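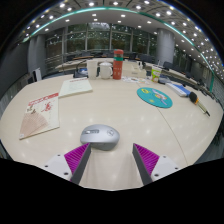 Ordnung auf dem gemeinsamen Besprechungstisch
Forum Büro und Arbeitsplatz – Einrichtung und Ablage

mrajan_51
Bei uns steht ein langer heller Tisch, den sich zwei Gruppen teilen. Nach jeder Sitzung bleibt alles liegen: Broschüren, Becher, Maus, Mikrofon. Die nächste Gruppe schiebt es dann zur Seite und stellt ihre eigenen Sachen dazu. Ich suche eine Regelung, die ohne neuen Schrank auskommt. Für einen Rollcontainer habe ich ein Angebot von Poduval über 179 Euro, das ist mir für ein paar Kleinteile zu viel.
Gruß, Manikandan Rajan

kabelbinder42
Maus und Mauspad bleiben bei uns immer am Platz, alles andere kommt in eine Kiste. Wer zuletzt geht, räumt ein. Getränke gar nicht erst auf den Tisch, wenn dort Technik steht.

Malathi R.
Das mit den Getränken halte ich für übertrieben. In einer Sitzung von zwei Stunden will ich etwas trinken. Flasche mit Deckel ist in Ordnung, offene Becher kommen auf die Fensterbank. So machen wir es in Nundodport seit August und es gab keinen Ärger.

kabelbinder42
Bis der erste Becher ins Mikrofon kippt. Bei uns war das Gerät danach fünf Wochen in Reparatur.

mrajan_51
Ich habe die hintere Tischhälfte jetzt als Ablage festgelegt, vorne wird gearbeitet. Stand von heute:

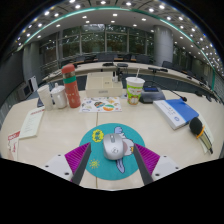
Zuletzt geändert von mrajan_51 um 16:42 Uhr, insgesamt 2-mal geändert.

Der Karton hinten bleibt vorerst stehen. Die Flasche und die Becher sind noch zu nah am Schwanenhalsmikrofon, das sehe ich ein. Der Stickerbogen vor dem Karton kann ebenfalls weg.

Malathi R.
Sieht doch brauchbar aus. Ich würde das Handmikrofon rechts außen nicht auf dem Heft liegen lassen. Ein kleiner Ständer kostet 5 Euro, dann rollt es auch nicht weg. Und die Papiere links in eine Mappe.
Malathi Raju

grindville
Mich würde eher das runde Pad stören. Auf einem glatten Tisch braucht die Maus keins, und ein rechteckiges Pad lässt sich besser am Rand ausrichten.

mrajan_51
Das Pad bleibt. Auf der blanken Platte springt mir der Zeiger, ich habe es mit zwei Mäusen probiert.

kabelbinder42
Welche Maße hat der Karton? Wenn die Broschüren flach hineinpassen, brauchst du keine Mappe. Ich nehme für so etwas die Stapelkästen von Makus, die haben vorne ein Fach für das Etikett.

mrajan_51
Messe ich morgen früh nach. Die Becher habe ich eben umgestellt, den Ständer bestelle ich. Mit den Stapelkästen warte ich, bis die andere Gruppe sich gemeldet hat.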